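Skidside to publish full history of the Gultora cable station

Skidside Press will release a new history of the Gultora telegraph cable station in March, the first book-length account to draw on the station's complete message ledgers. The author is Ragnheiður Bjarnason, a historian of communications whose earlier work dealt with the pricing of overseas telegrams and the training of cable clerks.

The book, titled The Gultora Relay, runs to 800 pages including notes and index. It covers the station from the landing of the first shore end to the removal of the last receiving instruments between the world wars. Skidside will issue it in hardcover and as an e-book on the same day. A paperback is planned but has not been scheduled.

Gultora was a relay point. Signals arriving on one undersea cable were too weak to be passed on directly, so clerks read them, wrote them down and keyed them again onto the next section. Every message was entered in a ledger with its time of receipt, its time of forwarding, the number of words charged and the initials of the clerk on duty. The content of the message was normally left out. Earlier writers used the printed annual reports of the cable company and a small group of letters kept by the family of one superintendent. The ledgers themselves were thought to have been pulped when the building was sold.

They had been moved to a customs warehouse and later passed to the Đồng collection, a private archive of business records, where they were listed under the name of the shipping agent who had rented the floor below. Bjarnason identified them while working on a different subject. The archive's list gave the series as freight registers, and the column headings on the first volume were close enough to support that reading. The station's call sign on the inside covers settled the matter.

The series as it survives contains 58 volumes. Several are water damaged along the lower margin, and one has lost its binding and was found in three separate boxes. Two gaps remain, one covering a single winter early in the station's life and a longer one during the First World War, when traffic was recorded in censors' books held elsewhere and not yet open to readers.

Much of the book is concerned with delay. By comparing the receipt and forwarding times of individual messages, Bjarnason is able to show how long traffic waited at Gultora at different hours, in different seasons and under different superintendents. The company told its customers that relay at the station was a matter of minutes. The ledgers support that claim for full-rate commercial messages sent in daytime. For deferred traffic, which was cheaper and had no guaranteed place in the queue, waits of several hours were common, and on nights following a cable repair they often ran past breakfast.

These findings affect an older argument among historians about commodity prices. It has usually been assumed that once a cable was in place, news of a price change reached both ends of the line at what amounted to the same moment. Bjarnason argues that the assumption holds for large trading houses and fails for small ones. A merchant who could not pay the full rate was working from prices that were half a day old, and knew it. One chapter follows the correspondence of a grain dealer who shared full-rate messages with two competitors in order to divide the cost, an arrangement that lasted until one of the three began to open the replies early.

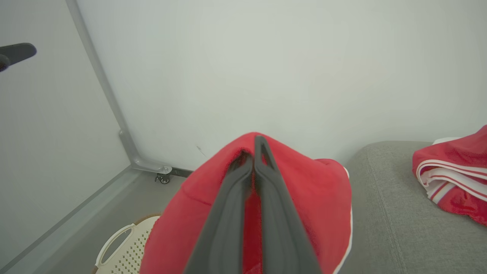 The middle section of the book turns to the clerks. Their initials in the ledgers were matched against pay lists and boarding records to produce a register of 1,382 named employees, printed in shortened form as an appendix. Most stayed for less than two years. Clerks were hired young, posted without much choice of station and moved again when traffic shifted. Those who stayed longer tended to be the ones who had learned to read the siphon recorder, an instrument that drew the incoming signal as a wavering ink line on paper tape. Reading that line was a skill that took months to acquire, and the company paid extra for it from an early date.

Error rates are treated in some detail. The company fined clerks for mistakes that led to a complaint, and the fines were entered in a separate column. Bjarnason notes that fines rose sharply after the introduction of a new commercial code book whose five-letter groups left the clerks with no ordinary words to check against. A clerk who received a damaged word in plain language could usually repair it from context. With a code group there was no context, and a single wrong letter might turn an order to sell into an order to hold. Managers at first blamed the night shift. After repeated protests they agreed to have code messages sent back in full for checking, at the company's expense.

Data for the book was prepared with Tridier, a transcription and indexing program used by several university presses for tabular records. Each ledger line was entered as a separate record, with doubtful readings marked and kept apart from the main counts. Skidside said the full data set would be placed online when the book is published, together with a note on the abbreviations used by the station. Readers will be able to search by date, by clerk and by destination. The page images will not be included, as the Đồng collection has reserved the right to publish those itself.

Bjarnason said in a statement released by the press that the ledgers should be used with care. "They record when a message was written down. They don't record when it was read by the person it was meant for," she said. "The walk from the delivery office to the customer is missing, and in some towns that walk took longer than the crossing of the ocean."

She added that the wartime gap was the main weakness of the study. The chapters covering those years depend on company circulars and on the diary of an assistant electrician, whose entries are short and mostly concerned with batteries.

The press has commissioned new maps of the cable routes and a set of line drawings showing the layout of the operating room at three stages of its use. The room was rebuilt twice, first to separate the sending and receiving desks and later to make space for automatic relay equipment. That equipment regenerated the signal without a clerk and brought most of the station's work to an end. The final chapters describe the closure, the pensions dispute that followed and the later uses of the building, which served as a school, a net store and a weather office before it was taken down to its foundations.

Skidside has published in maritime and industrial history since it was founded as an imprint for railroad and logging studies. Its recent list includes a study of harbor pilots' licenses and an edited volume on coal depots. The Gultora book is the longest it has issued by a single author. The press said the length had been agreed at contract stage and that the notes had been kept at the foot of the page at the author's request.

A limited edition of 100 copies, signed and supplied with a folded reproduction of the station's traffic chart, will be sold directly by the publisher. Orders for that edition open at 9 a.m. on publication day. Libraries holding standing orders will receive the hardcover in the usual way, and review copies can be requested from the Skidside publicity office.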